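I got to Tranby on the open day with my coffee still in my hand, and Ekene Igwe had us at the planning screens before I'd found a place to put it down. The packing hall handles odd-shaped goods, the kind that never sit flat, and every new grip gets tried in simulation first. I could have watched it all day!

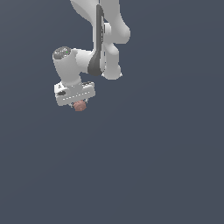 On screen at Tranby: the arm with a small reddish-brown item in its fingers.

Ekene used to pack on the night shift. Now she builds these tests, and she knows exactly which shapes are trouble because she handled them for years (1000 a shift when it was busy, 800 on a normal one). Seventeen packers have taken the same course since November, and you can tell they like arguing over the results.
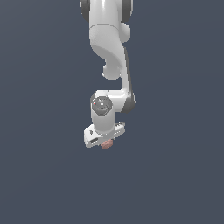 Same job, with a pinkish piece held under the hand.

What I wanted to know was how the people on the floor feel about it. One packer told me her wrists feel better and she misses the chatter at the old benches. Another was less sure, and said the pace now belongs to the line. Ekene didn't brush that off. Packers can flag any grip they don't trust, and the list on the wall was up to number 292, with replies written next to most of them.
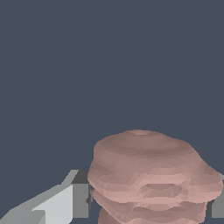 We spent ages on fingers, how far they should open and how hard they should press on something lumpy. Two packers pulled up chairs and started correcting the settings, and the man from Kofler who had come along with our group took more notes than I did. I loved this part. They were talking about software the way bakers talk about dough! 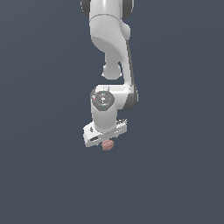

Page last changed: 19 Apr 2025

After lunch we walked the hall itself, which is quieter than I expected, and I got to try a packing bench. I was terribly slow. If they open the doors again, go, and ask for the screens first.

Recent visits
Utiveo: a morning in the sorting room
Gurkance workshop tour
Kofler open house

Contact | Copyright, all rights reserved | Back to top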